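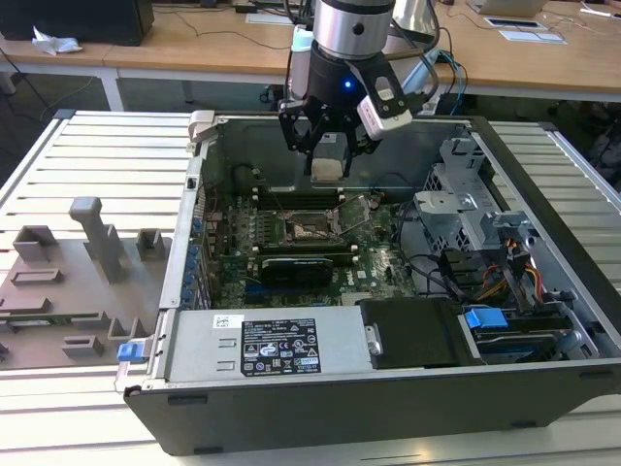

Workshop tips: trying out a gripper on PC parts

Old desktop towers make good test pieces. Lay the case on its side with the panel off and the power cord out, and push loose cables away from the board before the arm comes down.

Use a two-finger gripper first. We compared the Kasum and the Kakton, and the Kasum was easier to set up for small blocks. The Kakton held wider parts better but needed its fingers realigned after 11 picks.

Put a fixture next to the case, on the same table. If one gets bumped, check both positions again.

Leave the lever on an empty CPU socket open only while you are working there. Keep fingertips off the pins.
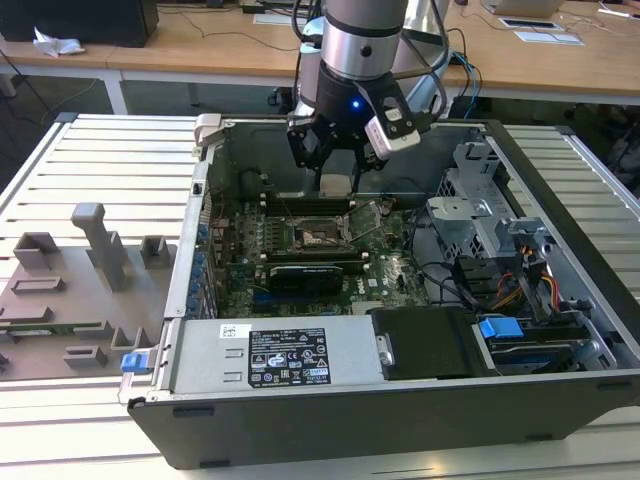
Tomoana, 2018-08-22

Notes from Hiba Awwad on controllers. The Citeck ran 496 cycles in July with 2 stops, both from a cable catching on the drive cage. Tie the arm cables to the wrist with some slack and run the full reach by hand before you start.

Set the approach height above the tallest part in the case. Come straight down, slowly, for the last inch.

For cameras, try one fixed beside the table and one at the wrist. The fixed view is better for finding the case.

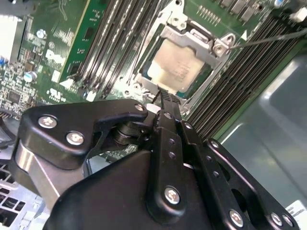 The wrist view is better for lining up on a socket or a memory slot, but the fingers take up a lot of it. Clean the lens before each run and redo the calibration if you change fingertips.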